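Week 6 handout – teaching by hand and teaching from the desk
Hazel Mahmoud, 18/06/2018

Last time I promised we'd get on to how you show the arm a task, so let's start there. You've got two ways in. Either you grab the arm and push it through the motion yourself, or you sit at the Skavlow desk and drive it with the hand controller.
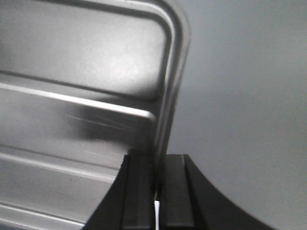

I like pushing it by hand for anything with contact in it, as you feel the metal through the arm and slow down without thinking! The snag is that your own elbow ends up in the recording. Driving from the desk keeps you out of the way, but you lose the feel, and most people come in too fast on their first few goes (I still do).

For the coursework I'd like 40 good runs per pair. Keep the bad ones too, in a separate folder – we'll want them in September. Last year's set had more than 700 runs in it and half of them started from exactly the same spot, so please move your start position about a bit.

Shiny steel is a pain, by the way. Reflections shift as the wrist camera moves, and a policy can latch on to them. Vary the lights between runs if you can.

Reading: the Chacko notes, sections on pauses and on regrasping. Bring questions to room 823.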